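Home Explore Notifications Messages Lists Profile More

ok gripper maintenance day, gonna post as I go bc last time I wrote nothing down and regretted it

two arms, two fingers each side. left one has been closing crooked for a while. not a lot. enough that cups come up tilted and then the whole pick is garbage

first thing I did was blame the software. spent a whole morning in the Stadov config. software was fine. sorry Stadov config

power off, arms parked, THEN hands in. I know, I know. still saying it

took the side plate off the left one. screws are tiny and two of them were basically finger tight. so theres a clue

threadlocker had gone to powder on those two. the others needed real effort. pretty sure I skipped them when I rebuilt it in August, can't prove it, won't try

put the screws in a magnetic dish. put the dish on the chair. sat on the chair. moving on

inside: lower finger rail has a shiny stripe on one side only. so its been rubbing. upper finger rail looks fine, even wear, bit of old grease

old grease is the color of coffee now btw. wiped it all out, lint free wipes and a cotton swab for the corners. went thru a silly number of swabs

Takumi Onishi asked if I checked the pivot pin. I had not checked the pivot pin

pivot pin is worn. you can feel it with a fingernail, little step right where the finger sits. ok so loose plate lets the finger lean, finger leans, pin wears, finger leans more. lovely

spare pins: in the Riedl drawer, labeled "misc". found three. one was the wrong diameter. labeling is on my list

new pin in. fresh grease, thin smear, less than you think. worked the finger back and forth by hand until it stopped feeling gritty

plate back on. all screws out, cleaned, new threadlocker, crisscross order, snug and then a little more. these go into plastic in a couple places so dont gorilla it

while I was there did the right one too. its pads had gone glassy. quick scuff with 800 grit, wipe with alcohol, done. cheapest fix on this whole machine

cable on the right wrist was also rubbing on the bracket, rerouted it and left more slack. two zip ties. cut the tails flush or they WILL catch your sleeve

power on. home both arms. left one homed weird, forgot I'd zeroed the finger offset. redid the offset, homed again, ok

offset procedure since I always forget: open fully, close slow on a feeler gauge, write down the current where it stalls, subtract the gauge. do it three times. if the three dont agree something is still loose and you get to start over

mine agreed. small victory lap around the bench

slow cycles now, open close open close, 300 of them on nothing at all before I let it near an object. boring. went and got lunch

post lunch: counter says 300, fingers still parallel, no squeak. checked the two bad screws w a paint pen mark, havent moved

raising to 60 percent speed for the cup test. always plastic cup first. soft, cheap, and it shows a tilt right away if the jaws arent closing square

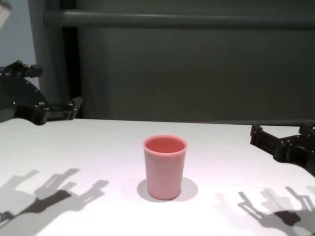 Daniyal Ghumman: are you re-teaching the pick points after a pin swap or just trusting the offset? we did the offset only on our Britia cell and it was fine for a day and then started drifting

good q. re-teaching the left side, yes. right side I only touched pads and cable so I'm leaving its points alone unless the test says otherwise

and for drift I'd look at the grease honestly. too much and it creeps out in the first few hours and the stall current changes on you. redo the offset next day, takes five min

re-taught left: approach, grasp, lift. approach had to move in by a hair. grasp height same as before

maintenance log updated, w actual dates this time. next pin check at 800 cycles, then we'll see if I can strech it

ordering more pins from Dikgate. and a label maker

ok starting the test run, will post numbers tmrw if they're any good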